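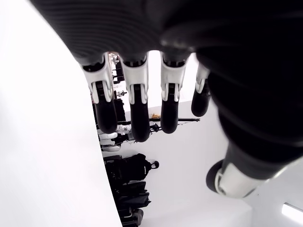 **benchmouse** wrote:

Our grant renewal needs a three-year equipment plan, and I have been handed the spreadsheet because I once admitted to knowing what a pivot table does. We run two arms with dexterous hands. The line I can't fill in is spares. Four fingers in a row, each with its own white joint cover and its own black rounded tip, and the quote from Mallik has a separate part number for every bit of it. The tips alone come to $1,342 for a full set across both hands. Do people budget for this stuff up front, or just wait for something to snap and beg?

**torque_and_roll** wrote:

Beg. Our department has a form for it.

More usefully, get a price on the joint housings before you worry about tips. Tips are consumables and everyone understands consumables. A housing has a lead time. Mallik quoted us 17 days and I aged through all of them.

**benchmouse** wrote:

17 days I could live with. The alternative is buying a whole third hand from Budavley as a spare and robbing it for parts. Costs more, but it's one purchase order, and our purchasing office charges a small piece of your soul per order.

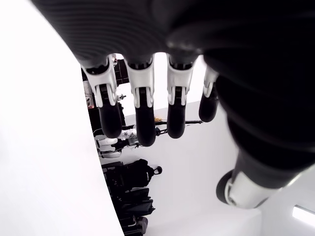 **Jarosław Kubiak** would skip the third hand entirely. A spare sitting in a drawer goes out of date while you pay to own it, and by year two the vendor has a new revision with different joints. Put the money into a service contract and let the parts be somebody else's shelf problem.

**torque_and_roll** wrote:

Disagree, and I've read the Hallow service contract so you don't have to. "Wear items excluded." Guess what a fingertip is. Guess what a cable is. I think the motors are covered if you ask politely.

**Jarosław Kubiak** wrote:

So negotiate the exclusions. It's a draft until you sign it.

**torque_and_roll** wrote:

With what leverage? She has two arms, not a factory.

**benchmouse** wrote:

He. But yes, two arms, very little leverage.

What we use them for, in case it changes anyone's answer:
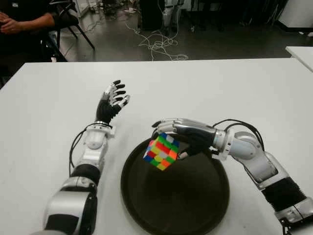 *Right hand on the cube, left hand on standby.*

**Dong-hyun Geum** wrote:

It changes mine a bit. If the work is small objects over a tray, I'd stock one full set of tips, one spare thumb and the cables, and leave the rest to year two. Ask Yao for a quote as well, if only to wave it at Mallik.

**benchmouse** wrote:

Does Yao even sell single thumbs?

**Dong-hyun Geum** wrote:

They did in May. Left and right are different part numbers, check twice.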